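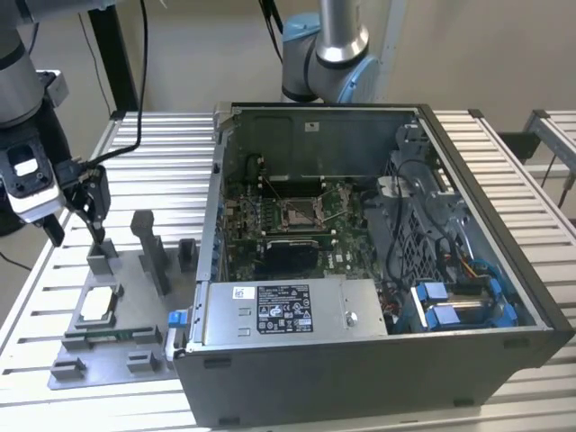 *Last edited: December 2018*

I have spent a good part of this year around people who collect demonstrations for robots, and I keep coming back to the same complaint. Everyone wants to talk about the model. Ask how the examples were gathered and you get a shrug and a number.

The number at Arano is 2114. That's how many episodes Caroline Owino's group has on disk for what they call the desktop task: memory module into its slot, CPU into its socket, a few variations on each. I like Caroline and I like the setup. An old Dell tower on its side with the panel off is a much better test than the foam blocks I was shown in June at another lab. There's a lip of steel on every side to hit, cables that don't lie flat, and a socket lever standing up right where you'd like to put your wrist.

But 2114 of what? I asked for the log and went through it one evening. An episode counts when the operator presses the pedal to end it. It doesn't say whether the part went in. There is a success column, filled in by whoever was driving, and two of the operators plainly had different ideas of what it meant. Nassoro Okoth marks a module as seated only if both ends are down. Tin-yau Chien told me he marked it if "the robot did what I asked it to." Both are reasonable rules. Put them in one column and you have mush.

Then there's the fixture. The CPU has its nest on the printed plate and the memory has its long slotted holder, and the parts go back to those same spots before each take. I see why. It makes resets quick, and a person doing this all day will take any quick reset going. But a policy trained on that has every reason to learn where the nest is and very little reason to look for the part. I said so, and was told the plate gets moved between sessions. How far? Thitima Pongsiri went and measured for me, which was kind of her. The biggest shift she could find between any two sessions was 3 cm.
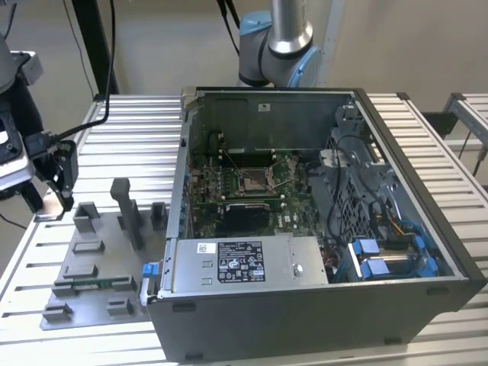 *The bench at Arano: tower, fixture plate, both arms.*

I'll give them this — they keep the bad takes. Most places throw away anything where the gripper slips or the operator backs off and tries again, and then wonder why the policy has no idea what to do after a miss. Caroline had 300 episodes with some kind of recovery in them, tagged by hand. If I were training on this set I'd start there and ignore half of the clean ones.

What I don't buy is the plan for next year, which is more. More operators, a second bench at Wunstead, the Temba software to schedule it all. Vlastimil Hrubý, who runs the training side, thinks the labeling noise will wash out with volume. Maybe. I've heard that about every dataset I have ever had to clean, and I was usually hearing it from somebody who wasn't going to do the cleaning.

My suggestion was dull. Stop for a bit. Take 30 episodes at random, have every operator label all of them without talking to each other, and see how often they agree. Write down what "seated" means and tape it to the bench. Swap the tower for a different model, even just for a few sessions, so there's something to hold out that isn't the same board under the same wall.

Caroline said she'd do the labeling check. The second tower is apparently a budget question, and I got a long look when I pointed out that old office desktops cost next to nothing.

I'll post the agreement numbers if she lets me.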